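**Rulby, July 24, 2025**

# Dogbe's spare room scheme opens its doors to 57 more hosts

I'm Kwame Korletey, I run Dogbe, and I've been looking forward to writing this one for months! From today we're taking on 57 new host households across Rulby and the villages out towards Lorkidlow, which means a lot more students, nurses on placement and apprentices will have somewhere decent to sleep come the autumn.

For anyone who hasn't met us yet, Dogbe matches people who have a spare bedroom with people who need one from Monday to Friday. Guests go home at weekends, hosts get their house back, and the rent stays low enough that someone on a training wage can pay it. I started it after spending a miserable winter driving 57 miles each way to a course in Rulby (my car never forgave me) and thinking that half the houses I passed must have a room with an ironing board in it and not much else.

We had 921 enquiries in the year to April. We could only place 375 of them, and I don't mind telling you that those phone calls were hard. Most of the people we turned away had a job or a course waiting and simply couldn't find a bed near it. So we went back to our backers at Tirik and asked for enough money to visit, check and support more homes, and they said yes - in full, which I wasn't expecting, and I may have shouted in the car park.

## What hosts get

Every new host has a home visit from us, a written agreement in plain English and a phone number that a real person picks up until ten at night. We also pay a £57 starter grant towards bedding, a lamp, a lock for the door or whatever else the room is short of. You don't need matching furniture or a freshly painted wall. A clean bed, a bit of hanging space and somewhere to put a kettle will do nicely, and spare pillows are always welcome.

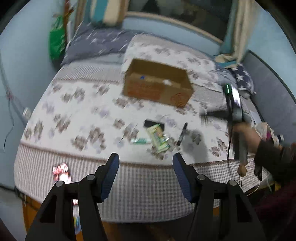
## What guests pay

Rent is fixed for the whole stay and covers bills and wifi. Meals are up to the household. Some hosts cook for everyone and some hand over a fridge shelf and leave you to it, so we ask both sides about food before we suggest a match, along with pets, smoking, early starts and how people feel about the telly being on.

Kwabena Dankwa hosted his first guest last autumn and now looks after our new host evenings. "I thought I'd feel like a landlord and I didn't at all," he says. "She was out by six for the hospital bus and back for the quiz shows. When her placement finished I kept setting out two mugs. My advice is to talk about the heating on day one, because that's the only thing we ever disagreed on."

## How to join in

The next host evening is at the Rulby library, starting at 7pm, and there'll be tea and far too much cake. You can come along without signing up to anything. Bring your questions about tax, insurance and benefits too, as we'll have someone there who knows the rules much better than I do.

Guests starting a course or placement this autumn can apply now. Tell us where you'll be working, which nights you need and whether you drive, and we'll ring you back within seven days.

**Press contact:** Kwame Korletey, Dogbe, Rulby. I'm happy to do interviews by phone or in person, and several of our hosts have said they'll chat to local papers and radio as well. Mornings are best for me, though do try me any time.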